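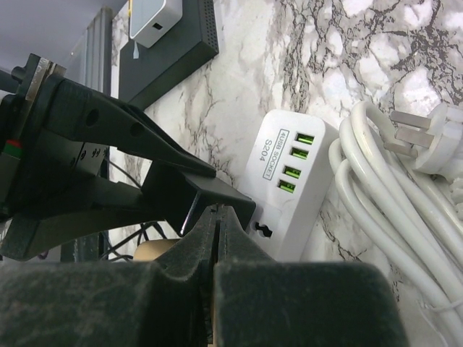 *White power strip, agenda item 3.*

# Serklow Shared Offices — Facilities and Equipment Meeting

**Minutes of the March meeting, Room 236, 2:00 p.m.**

**Present:** Vasylyna Kushnir (chair), Tanveer Soomro, Abla Zein, Győző Győri (minutes)

**Apologies:** Ashley Naylor

## 1. Minutes of the previous meeting

The minutes were approved with one correction. Under "Storage," the second sentence should refer to the cabinet on the upper floor and not the one beside the loading door. The chair signed the corrected copy.

## 2. Matters arising

**2.1** Mr. Soomro reported that the replacement lock for the equipment cabinet had been fitted. Keys are held at the front desk and by the chair.

**2.2** The request for a second coat rack in the Gondal Room was carried over in the absence of Ashley Naylor, who had agreed to obtain prices.

## 3. Power strips, chargers and cables

**3.1** Ms. Zein introduced her paper on loan equipment. Members had asked for a clearer way of borrowing power strips and chargers, and the present sign-out sheet was often left blank. She proposed that every item be given an entry in Getent, the office inventory, before it is lent again. Each entry would record the type of item, its color, its connectors and where it is kept.

**3.2** The meeting discussed how much detail the entries required. Mr. Soomro preferred a short form with item type and shelf only. Ms. Zein replied that "charger" on its own had caused most of the mix-ups, as members had taken items that did not fit their cables. It was agreed that the connector type would be a required field.

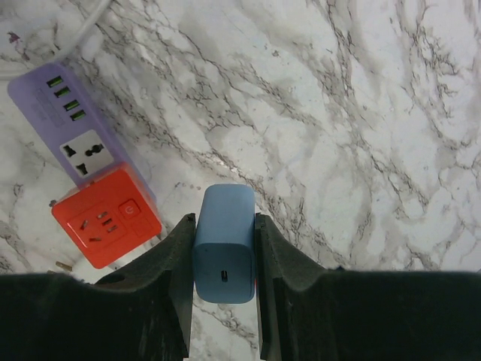 **3.3** On labeling, the chair asked that labels be placed where they do not cover a manufacturer's rating plate or any socket. Printed labels will be used for strips and chargers, and tie-on tags for cables. Ms. Zein has a roll of 1000 blank labels in stock and does not need to order more. Mr. Győri asked whether members' own chargers should be labeled as well. The meeting decided against this, but members will be reminded to put their names on anything they leave in the building overnight.

**3.4** The chair raised the matter of strips being plugged into other strips, which had been found twice in the Gondal Room during the winter. The practice is against house rules and the notice by the door will be reprinted in larger type.

**ACTION:** Ms. Zein to create the Getent entries and apply labels. Mr. Győri to reprint the notice.

## 4. Storage of loan equipment
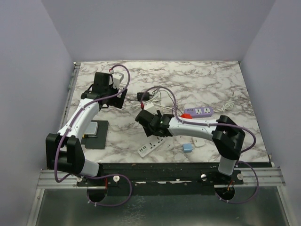

**4.1** The meeting considered two options for storage: a set of shallow drawers from Plulon, priced at $400, or open bins on the existing shelves. Mr. Soomro favored the drawers, noting that bins tend to fill up with whatever is nearest. Ms. Zein was concerned that drawers would hide the contents, and suggested that strips and cables at least be kept apart. With the purple power strip, the white one and a coiled white cable all out on the same marble-patterned tabletop, she said, it was plain that a strip needs a long compartment while a coiled cable will sit in almost anything. The chair asked that the inside length of the Plulon drawers be confirmed before any money is committed.

**4.2** It was agreed that cables would be returned coiled and fastened. Ms. Zein will put 40 reusable ties in the cabinet for this purpose.

**4.3** A decision on the drawers was deferred to the next meeting.

**ACTION:** Mr. Soomro to obtain drawer measurements and delivery terms from Plulon.

## 5. Inspection of electrical items

Mr. Győri reminded the meeting that loan items are due for inspection before the summer. Anything with a cracked casing or a damaged cord is to be withdrawn at once and handed to the front desk — it should not go back into the cabinet with a note attached. The chair asked for a list of withdrawn items to be added to the minutes each time, even when there are none to report.

**ACTION:** Mr. Győri to arrange the inspection.

## 6. Any other business

Ms. Zein asked that the heating in Room 236 be turned on before morning bookings. The chair will speak to the building manager.

## 7. Next meeting

Monday, 2:00 p.m., in the Gondal Room, on a date to be circulated by the chair.

The meeting closed at 3:10 p.m.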